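The first rule at Wernel is taped inside a cabinet door, and it's my favorite: say "mine" before you reach. Zakhar Karpenko wrote it after two people went for the same gripper at once (no harm done, lots of apologizing!). 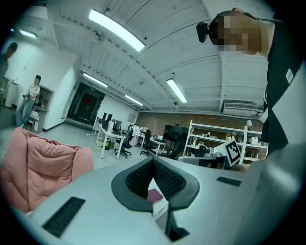 2 min read

I figured robot safety would be all cages and sirens. Mostly it's manners. Keep your fingers out of the jaw, put the marker card back upright if you bump it, and stop when anyone says stop, even if you think they're kidding.

The full Plarkley guide runs 42 pages, and I read every one over a very long lunch. Half of it is about picking up small things gently – I loved that half. Zakhar wants it shorter by February.

"If you have to look it up, you've already grabbed the thing," he told me, and then sent me off to practice my "mine."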